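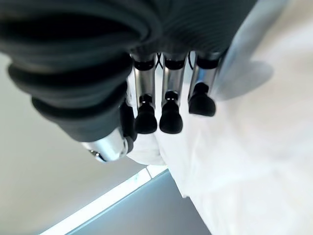 Lilico can hold cloth! I got to the workshop at seven on Wednesday meaning to fix one cable, and I stayed until they turned the lights off.

The hand is three fingers plus a thumb, chrome shafts with rubber tips, and the gray bellows sleeve over the wrist is new this month. I love that sleeve. It took 5 tries to get one that bends without dragging on the thumb (the fourth was so close, I still have it on my shelf).

Custódio Moreira rewrote the closing routine over the weekend, so the thumb now comes in slower than the fingers – such a small change, and the whole grip feels different. I logged 240 closes before I even thought about dinner.

Next up is the cabling between the fingers, which still loops more than I'd like. Then sleeves on a T-shirt, if I'm feeling brave.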